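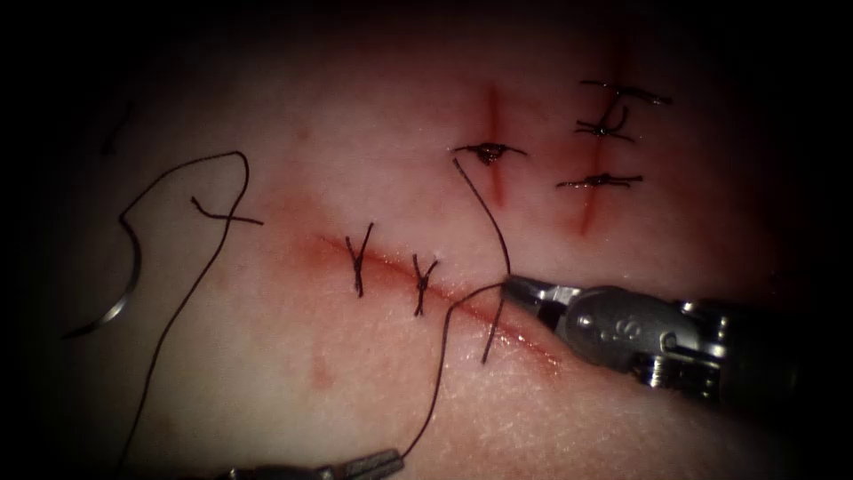 Two knots done on the long diagonal cut, third throw going across.

Judell practice skin pad, 5 stars from me (okay, 4 and a half)

I've gone through a few suture pads now and the Judell is the one I keep reordering. My old Tapley tore if you so much as looked at it with a curved needle! This one lets you snug a knot down without the stitch ripping out through the edge, and I've put 88 stitches in my first one so far.

I love having cuts in different directions. The short vertical one only needed a single stitch in the middle, the longer one on the right got three, and that long diagonal is where my spacing gets tested. The reddish edges are a nice touch too, and they make it easy to see where your bites should go. Dark thread shows up great on the pale surface.

Gripes? It slides on a smooth table (I put a damp dishcloth under mine), and it came smelling like a new shower curtain. That took 8 days to air out. Also, leave your tails shorter than I do, they get in the way of the next knot.

Denise Horrocks, September 2025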